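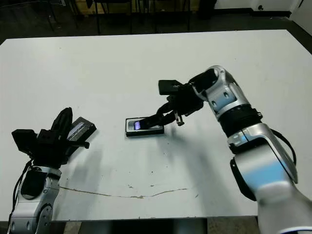 I have now sat through 2 leadership retreats run by the same outfit, Horimden, and I still can't tell you what a "values map" is for. The first was in October, at a lodge outside Jandimdale. The second was over video, and it cost the same, which should have been my first question. Shu-fen Tseng, who signed us up for both, swears her team came back changed. Changed how? She said they "listen more." Maybe. Half-listening is how I spent most of the afternoon block, and I'd bet the rest of the group did too.

Here is what bugs me. Horimden says 98 percent of its clients would recommend the program. I asked Pak-hei Kuo, our coach, who got surveyed and when. He told me it was a form handed out in the last ten minutes -- before anyone had gone back to work and tried a single thing. Of course people were happy. They were about to go home.

Pak-hei is a nice man, and he was good one on one. He asked me why I never hand off the Nurnus account, and I didn't have a decent answer. I've thought about that more than I have about the 200 slides. So I'm not saying coaching is junk. I'd pay for an hour of that again.

I won't pay for a third retreat, though. Shu-fen has already sent me the sign-up sheet -- I haven't opened it.

Posted 2021-01-06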